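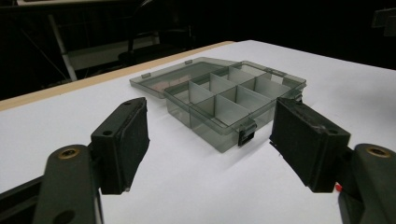
Half-life gets taught badly and I blame the word "decay". Kids hear it and picture an atom getting old, wearing out like a tyre. It doesn't. An atom that's sat there 3,527 years has the same odds of going in the next second as one made this morning. No memory. None. Last January I gave the talk at Lurnudell, 187 people, and the first three questions were all how does the atom know when it's time. Fair question! Wrong picture in the head though. Think of a parts box, grey see-through plastic, lid folded right back on a white table. Say you tip your atoms in there. You can look through the plastic all you like, you won't pick which one goes next, there's nothing to see on it.

So drop the ageing talk. Start with dice. Seven minutes of dice, cross off the sixes, plot whats left, the curve just falls out. Bustdale still opens the unit with the formula and wonders why it doesnt stick. Exponentials first, meaning later, maybe never. Backwards if you ask me.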